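**Tópico: Humidade na parede depois de pendurar quadros — o que fazer?**

**antonina_h** escreveu:

Boa tarde a todos. Peço desculpa pelos erros, o português é a minha terceira língua. Moro há 17 meses num rés-do-chão antigo em Tatemthorpe e tenho um problema com humidade atrás dos quadros. Quando retirei um deles no fim do outono, o cartão de trás estava ondulado e cheirava a cave. A parede é virada a norte. O senhorio diz que é condensação e que devo abrir mais as janelas. Eu abro todos os dias, de manhã e à noite.

Alguém já resolveu isto sem partir a parede? Tenho um orçamento da firma Claeys de 455 euros para um tratamento com tinta especial.

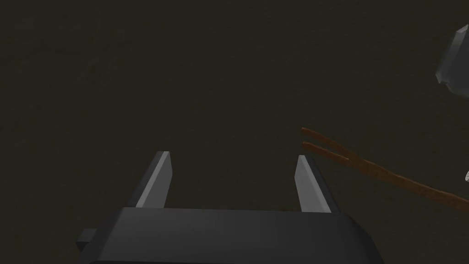
*Tom castanho-azeitona muito escuro, mate.*

---

**Tobiloba Ibrahim** respondeu:

Antonina, não pague os 455 antes de medir. Tinta em cima de parede húmida dura um inverno e depois cai. Compre um higrómetro simples e deixe-o atrás de um móvel durante duas semanas. Se marcar sempre mais do que no meio da sala, é provável que seja condensação, e nesse caso o senhorio tem alguma razão.

---

**lili_ignacio** respondeu:

Não concordo com o Tobiloba. Num rés-do-chão antigo eu pensava primeiro na água que sobe do chão. A mancha começa em baixo ou em cima? Se começa junto ao rodapé, pode abrir as janelas o ano inteiro que não muda nada. Eu perdi assim uma moldura da minha avó.

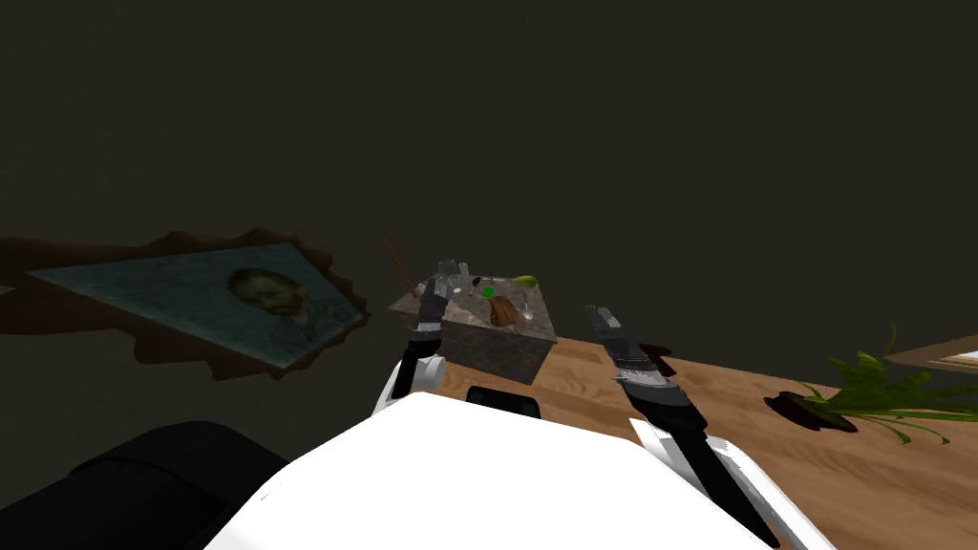

*Galteo, 12/11/2019*

Volto ao assunto porque ontem não terminei. No meu caso o técnico cobrou 264 euros só pelo diagnóstico, mas encontrou um cano da chuva partido do lado de fora. Depois do arranjo, a parede precisou de vários meses para secar. Durante esse tempo não pendurei nada nela. Quando voltei a pôr os quadros, colei quatro rodelas de cortiça atrás de cada um, para o ar passar. Até hoje estão bem.

---

**antonina_h** escreveu:

Obrigada aos dois. Fui ver: a mancha está à altura dos meus olhos, não toca no rodapé. Então não sobe do chão, certo? Gostei muito da ideia da cortiça. Também afastei a mesa e o aparador, que estavam encostados.
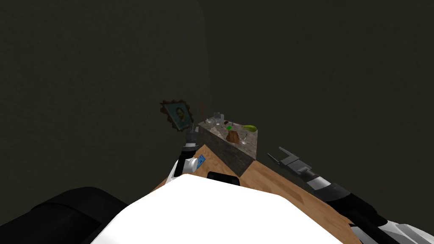 *Mesa de madeira castanho-clara, com o veio à vista.*

---

**Leonora Bañez** respondeu:

Cuidado, a altura da mancha sozinha não prova nada. Já vi água entrar por uma fissura no reboco e aparecer longe dela. Vá à rua depois de chover e olhe bem para a fachada.

Sobre a Claeys não posso dizer mal, pintaram a escada do meu prédio e ficou limpo. Mas um pintor vende pintura. Peça uma segunda opinião a quem não ganha com a tinta.

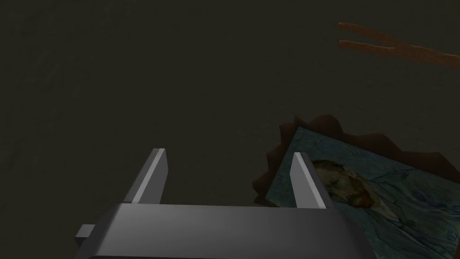
E mais uma coisa: escreva ao senhorio, não telefone. Eu telefonei durante meses e depois ele dizia que não sabia de nada. Com carta registada respondeu logo. A obra inteira custou-lhe cerca de 1.000 euros e eu não paguei nada.

---

**Tobiloba Ibrahim** respondeu:

A carta, de acordo. A segunda opinião também. Só continuo a achar que duas semanas com o higrómetro custam pouco e que, sem números, o senhorio vai repetir a mesma conversa das janelas.

---

**antonina_h** escreveu:

Já encomendei o higrómetro. Escrevo a carta amanhã — se alguém tiver um modelo em português correto, agradeço muito!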